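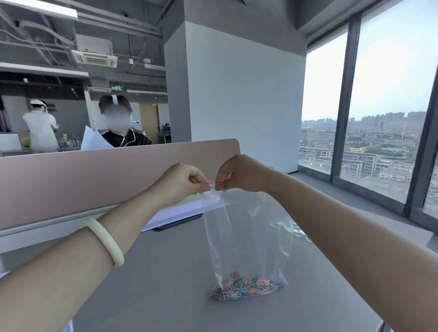
Review: Furano, the world news app that finally stuck

I have been through a lot of news apps. I read foreign news the way some people follow football, and for years I pieced it together from a dozen bookmarks, two newsletters and whatever the radio had on at 6am. Since May I've used Furano for nearly all of it, and I'm so pleased with it that I keep showing it to people on trains.

If you haven't come across it, Furano gathers reports on elections, summits, sanctions, coups and border rows, and files them by country and by story. You pick the places you care about and it builds a morning page. I follow 71 countries (yes, too many) and the page still takes me less than a quarter of an hour over breakfast.

The timelines

This is the bit I love. Open any story and there's a timeline down the left with every development in order, going right back to the start. When a coalition government falls over after months of wobbling, you can scroll up and see the first resignation, the budget vote, the walkout, all of it. I went back through one set of stalled trade talks with 192 entries and came away understanding the thing properly for the first time!

Entries marked in grey are unconfirmed, and they stay grey until a second source backs them up. On a night when rumours are flying about who has left which capital on which plane, that little bit of grey is worth the price by itself. Corrections are kept as well - the old wording is struck through with the new one underneath, so you can see what changed and when.

Maps and background

Every country has a background page: how its parliament works, who can dissolve it, when the next vote is due, which neighbours it's arguing with. They're short and plainly written. I compared a few with the ones in Grutholm, which I paid for last year, and Furano's were fresher in every case I tried. Grutholm still has the better maps, mind you. Its constituency maps are gorgeous and you can zoom right down to a single town, where Furano gives you flat regional shading and not much else.

Alerts

You get three levels, and I'd go straight to the quietest. On the loudest setting I had 121 alerts in one weekend during a leadership contest and my phone nearly walked off the bedside table. On "major only" it's two or three a day, and they've been well chosen.

What could be better

Search is fussy about spelling, so names that can be put into English several ways need a couple of goes. The audio briefing is read a touch too fast for me. And coverage of the smaller Pacific states is thin - I'd like a lot more there.

Ebihara is still cheaper and fine if you only want headlines. For anyone who wants to know how a crisis got to where it is, I'd go for Furano every time. The free version lets you follow five countries, and that's plenty to find out if you get on with it.

Last updated: May

Comments (3)

tidewatcher
Agree on the timelines. I've got 900 saved stories now and it hasn't slowed down at all.

M. in Fife
You can slow the audio down! Press and hold the play button and a speed slider comes up. Took me weeks to find it.

oldatlas
Went back to Grutholm for the maps. Might end up paying for both, which my other half won't like.

Related
Rerkberg podcast player: six months on
Grutholm election maps reviewed
Ebihara headlines: is the basic plan enough?
Shortwave radios for overseas news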